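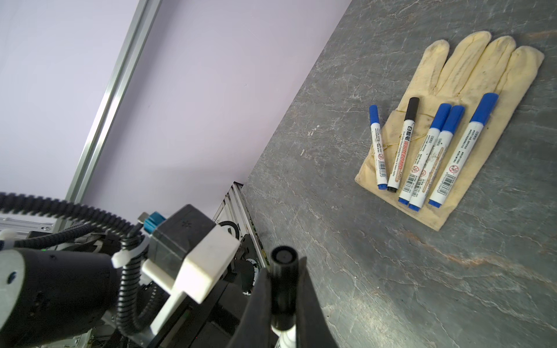 According to Rugemalira, the best part of the whole afternoon was the whiteboard markers, because you could stand as near as you liked and ask anything, and somebody would always stop to answer.

The Clamum Open Afternoon is a yearly visitors' event at the Zavetti workshop in Lonitz, held in January, when the people who build and train the workshop's robot arms open the doors to neighbors, school groups and anyone else who cares to come in out of the cold. It began as a small gathering for families of the staff, with 19 guests the first year, and has grown by word of mouth (and, it must be said, by the good soup) to 834 visitors at its most recent edition.

The demonstrations

Visitors are taken around in groups of 13, starting at one in the afternoon. The best-loved stop is the marker table, where robot arms with two-finger grippers work among whiteboard markers and a pair of work gloves — ordinary things, picked so that even the youngest guests know at once what they are looking at.

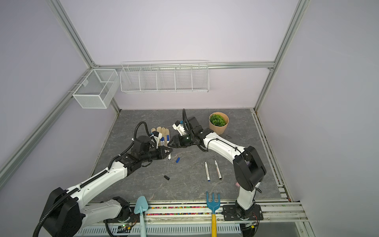
2 min read

The table is shown with two arms mounted at the front, reaching in toward the middle from either side. Guides like to point out how close the grippers come to each other, and they will happily spend a good ten minutes on why sharing a small space is hard for machines, and for cooks in a narrow kitchen too. Questions are welcome all the way through, and a tour that runs late is simply allowed to run late.

Garden tools and a potted artificial plant are kept at the same table, and the children tend to ask about those first.

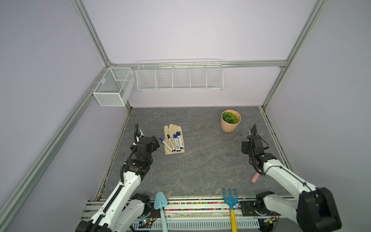

After the marker table, each group moves on to the repair bench, where guests may handle spare parts and try turning a joint by hand. Older visitors often linger there, comparing notes on machines they once worked with — sewing machines, mostly, and a tractor or two.

Admission

Entry is free. The hall can hold 2000 people over the course of the afternoon, and no tickets are needed except for school groups, who book ahead with the front office. Soup is served until closing.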